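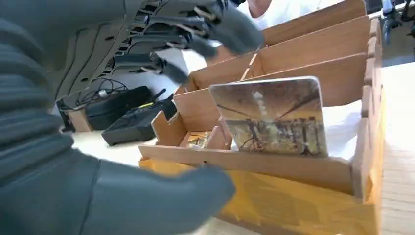 Dataset card / Workplace notes

Madville Card Sorting, release of Apr 12, 2023. Contains 2616 wrist camera clips of a robotic hand working at a slotted tray at the Moner office. Card filing there was done by hand until November. The eight clerks now set up trays, clear jams and label failed grasps.

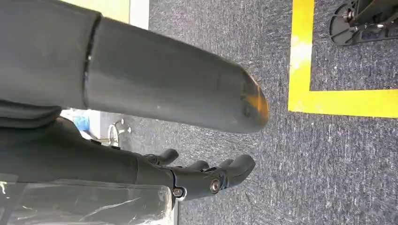

Job titles did not change - task lists did. Clerks log each stop in the Endlow tracker, and 700 of those entries ship with the clips. Shift rosters are not included. Known gap: no night shift data.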